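# Club de robótica: el modelo aprende a agarrar la taza pero falla al soltarla, ¿más demos o mejores demos?

**rovport_noob**

Hola a todos, primera vez que escribo aquí aunque llevo meses leyendo. Estoy en el club de robótica de mi facultad y este semestre nos dio por el aprendizaje por imitación. La idea es sencilla (en papel, claro): grabamos demostraciones con las pinzas de mano, entrenamos una política y luego la pasamos al brazo Rovport que tenemos en el laboratorio. La tarea es levantar una taza con una pinza, pasarla a la otra y dejarla sobre la mesa.

Llevamos 39 demos buenas. El brazo agarra la taza casi siempre, y el cambio de pinza sale decente, pero al dejarla se queda como dudando a un par de centímetros de la mesa y la suelta en el aire. ¡Ya perdimos una taza así! Bajé la velocidad, cambié el horizonte de acciones y reentrené desde cero con 3,934 segmentos recortados de esas mismas demos, y nada, el mismo titubeo.

Mis compañeros dicen que hay que grabar muchas más. Yo sospecho que el problema está en cómo las grabamos, porque somos 2 personas y cada quien lo hace a su manera: uno apoya la taza despacito y el otro casi la avienta. En junio tenemos la muestra del club y me gustaría llegar con algo que no dé pena. ¿Qué harían ustedes?

**tornillo_flojo**

más datos, siempre más datos. con 39 no haces nada, nosotros en el concurso Tuveslow llevamos cientos y apenas. también checa que la pinza no esté floja, a mí se me aflojó un tornillo y estuve una semana culpando a la red

**la_del_gripper**

Yo primero miraría las demos antes de grabar más, te lo digo por experiencia (dolorosa). En nuestro taller nos pasó algo muy parecido y el asunto era justo ese: dos personas, dos formas de soltar. La política aprende un promedio de las dos y el promedio es quedarse flotando. Pónganse de acuerdo en un solo gesto, escríbanlo en el pizarrón y repítanlo hasta que les aburra. Bajar, tocar la mesa, esperar un momento, abrir, retirar hacia atrás. Esa pausa con la taza ya apoyada nos ayudó muchísimo, y la habíamos estado recortando al limpiar los datos porque parecía tiempo muerto. Si tú recortaste segmentos, revisa eso ya mismo, a lo mejor te comiste el final de cada demo.

Otra cosa: ¿sincronizan bien la apertura de la pinza con el video? Nosotros usamos el registrador Ferkport y en una versión vieja la señal de apertura iba adelantada. En el video la pinza todavía estaba cerrada y en los datos ya estaba abierta. Con algo así el brazo suelta antes de tiempo por muy bonitas que sean las demos. Para comprobarlo, graba una toma corta abriendo y cerrando la pinza frente a la cámara y compara las dos señales. Son cinco minutos.

Y sobre la cantidad, no estoy tan de acuerdo con la respuesta de arriba. Depende de cuánto quieran variar. Si en la muestra la taza va a estar siempre más o menos en la misma zona, con pocas y consistentes les puede alcanzar para algo presentable. Si quieren que el público la mueva, entonces sí, a grabar.

**rovport_noob**

¡Mil gracias! Revisé los recortes y sí, mi script cortaba en cuanto la pinza empezaba a abrirse, qué coraje. Lo del desfase lo pruebo el viernes que me toca el laboratorio.

**la_del_gripper**

¡Qué bueno que apareció! Te cuento cómo organizamos nosotros las sesiones, por si te sirve para rehacer las tomas. Usamos el cuadernillo Semeniuk, que es una hoja por tarea con el punto de partida, el gesto acordado y quién grabó. La regla que más nos cambió la vida es empezar siempre con las dos pinzas en el borde de la mesa, antes de acercarse al objeto, y con los cubos de marcadores montados como en la calibración. Nosotros practicamos con una tacita verde claro cerca del centro de la mesa, y al fondo dejamos un cuadrito de árboles pelones que nos sirve de referencia para volver a colocarla entre toma y toma. También vigila por dónde baja el cable de la pinza, que un tirón a media bajada te arruina la demo. Ya me dirás cómo te va con las nuevas.

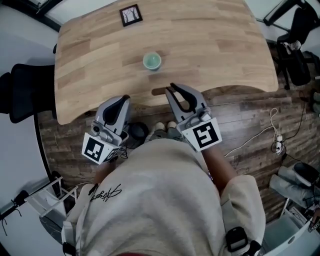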